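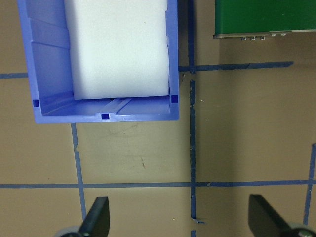
So the Zumau cell had a bad November, and I promised I'd write it up once we knew what went wrong. Short version: the gripper kept going for the bin a little off from where the bin really was, and one day it came down on the rim hard enough to trip the arm's protective stop. No one was hurt and nothing broke, but a robot coming down where it isn't supposed to is a safety matter, so we shut the cell off and started digging. We use blue painter's tape on the table to mark out cells, and the program trusts that the bin goes back to the same spot every time. Tape is cheap and I love it, but it frays, and there's a little torn flap sticking up near one of the long strips that I've been meaning to press down for ages.

Here's what happened, as best we can piece it together. The job is dead simple – take a foam block off the conveyor, drop it in the blue bin, do it again. It had been running fine for 16 days. Then somebody (okay, it was me) pulled the bin to wipe the table and put it back on the wrong side of a tape line. I nudged it over by eye, called it good, and went to get coffee. The program didn't know any of that. It went to its saved position, which was now 30 millimeters away from the middle of the bin, and for a while it got away with it. Foam is forgiving! It squished against the wall and dropped in anyway, so no alarm.

The one that tripped the stop was the run where the fingers themselves met the rim. Big thunk, red message on the pendant, everybody in the room turned to look at me.
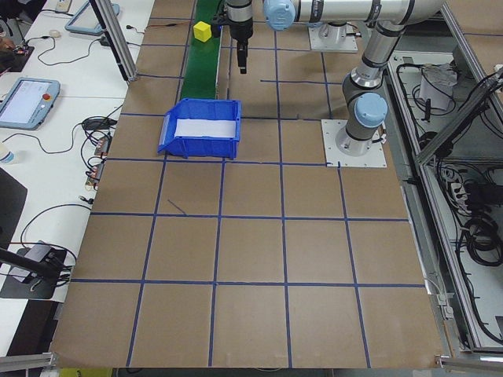
Palaniappan read my first draft and wrote back that the bin was only half the story, and that the part I should worry about was the restart. Fair point, and a bit embarrassing. After the stop I cleared the message and hit resume without moving the bin, and the arm went right back down to the same place. It stopped again, like it should, but that's 2 hits where there should have been one. The Stoser checklist says to look at the work area before clearing anything. I had the checklist. It was in a drawer.

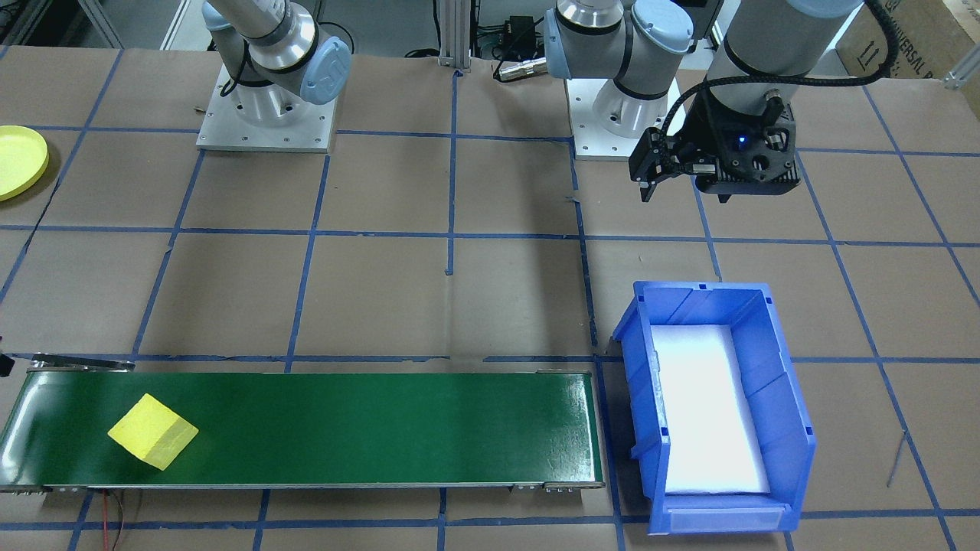 We've made a few changes since then. The speed is down on the last bit of the move toward the bin, and the program now asks for a yes on the pendant after any stop before it will go near the table again. The saved position has been taught over from scratch too, with the bin straddling a tape line and the open lip to the front. I also want a real fixture, something with edges you can feel, so putting the bin back doesn't come down to how good my eyes are that morning. Rindby quoted us 10 days for a simple one and I said yes before they could change their minds.

Until it shows up we're only running the cell with a person standing by, and yes, the checklist is out of the drawer. If you've got a setup that counts on tape marks, go check yours – and if you've found a better way to park a plastic bin, leave me a comment, I'd love to hear it.

Posted 2025-12-14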